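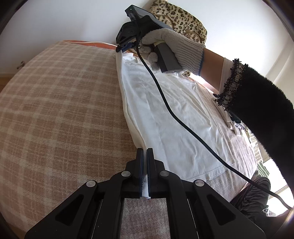 Collecting Folding Demonstrations at Home with Two Hand-Held Grippers
Posted by Hakim Nugroho, April 21, 2019

When we started the Midura study in February, we recorded all our folding in the lab, on one grey table, and the policy we trained was lovely on that table and hopeless on anybody's bed. So we packed up the grippers and began recording in people's homes, and I've written up the routine for new helpers (and for my own sake, as I forget steps too!).

What the method needs from you

We train on 200 demonstrations per garment type, and both grippers have to be tracked the whole way through. Our current set has 757 recordings, of which 341 are from homes, and those are the ones we'd dearly like more of. Please leave the room as you find it. Patterned blankets and cushions give the tracker plenty to hold on to, and a bit of colour behind the garment does the policy good.

Step 1. Lay the garment out
Spread it on the bed and smooth the middle with your palm. Soft wrinkles are fine, so don't go fetching the iron.

Step 2. Start both recorders
Wait for the light, then run any cable well clear of your elbow and let it trail off to one side.

Step 3. Take the first grip
One gripper goes to the hem, the other to the collar. Close slowly on a narrow bit of fabric, and hold still for 4 seconds so we can line up the two recordings later on.

Step 4. Mind the thin straps
Camisoles are trickier than T-shirts, as the straps like to loop over one another. Bring the fingers in upright over a folded band or a seam, with the cloth sitting between the blue pads, and leave the loops however they've fallen. We want the policy to see them that way.
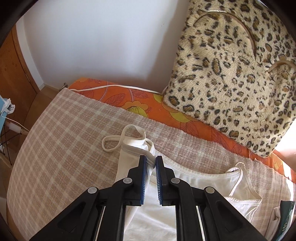 Step 5. Fold, release and back away
Carry the fabric across at an easy pace, open the fingers fully, and lift straight up before you stop recording. If you fumble, keep going and finish the fold. We label recoveries separately, and they've been some of our most useful data.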